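I have a theory that you can judge anything you wear on your head by what it looks like when nobody's wearing it. A good hat is still a hat when it's lying on a chair. A bicycle helmet still looks like a helmet. But anything with padding and straps goes to pieces the minute you take it off, and it ends up slumped on the table like a bag somebody has dropped. I think this matters more than the people who make these things seem to believe, and I've been boring my friends about it for months, so now it's your turn.

My complaint is mostly about black. Why is all of it black? Headphones, ski goggles, the strappy head torch I bought for walking the lane to Sarıgül (lovely torch, terrible strap), every last bit of it black padding on black webbing with black stitching. You can't tell the front from the back. You can't see where one panel stops and the next begins, and if you're trying to find the inside of a loop at half six in the morning you might as well do it with your eyes shut. I once spent a good two minutes putting my torch on upside down, then did it again on the Tuesday.

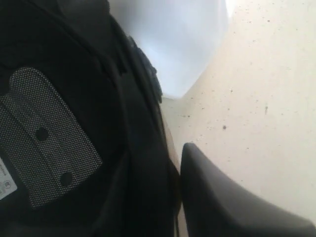 So I've become a great fan of the grey bit. Any grey bit! Put one patch of mesh on a big black padded thing and suddenly your eye has somewhere to land. You pick it up and you know where you are. Same with the care label, which everybody snips off the first week because it tickles. Leave it on, I say. A little white label is the best landmark you'll ever get on black fabric, even if the print is so small you'd need a jeweller to read it, and it costs nothing. My old rucksack, a Hodon, had a white one on the left side and I steered by it for years.

Müzeyyen Kılıçarslan, who taught me to sew and has firm views on everything, thinks I'm fussing. Black hides the grease from your forehead, she says, and it hides a wonky seam, and if I had to topstitch curved padding for a living I'd choose black too. She's right about the seams. I made a padded case last winter in cream canvas and every wobble I'd sewn stood out like a road on a map. But I'd sooner have the wobble and be able to find the zip.

Where we do agree is on storage. Please stop hanging these things on hooks! A hook pulls one strap long and leaves the other short, and it puts a crease in the padding exactly where your forehead goes. Drawers are worse. What you want is a head, and a plain mannequin head is a wonderful thing to own. I paid 200 lira for mine from the closing-down sale at Arkano and people laughed at me all the way home on the bus.
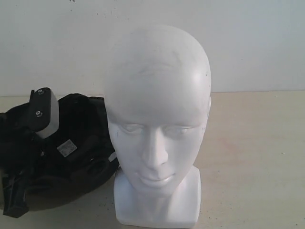

A plain white one is best, if you ask me. The painted ones with lashes and lipstick give me the creeps, and you feel you ought to apologise every time you put a hat on them. With a simple carved sort of face you get a nose and a brow to set things against, so you can see straight away whether a strap sits level, and that's all the face you need. Get one with a good wide base as well. The narrow-necked kind goes over if you so much as look at it with something heavy on top.

And don't fret about keeping it spotless. White picks up smudges, of course it does, black padding will rub off on anything, and after a while you get little grey marks on the forehead and the odd scuff at the temple. I've stopped scrubbing mine. A damp cloth now and then, and the rest can stay. Müzeyyen says hers would be ashamed to be seen like that, but hers lives in a cupboard under a pillowcase, so I don't think she gets a vote.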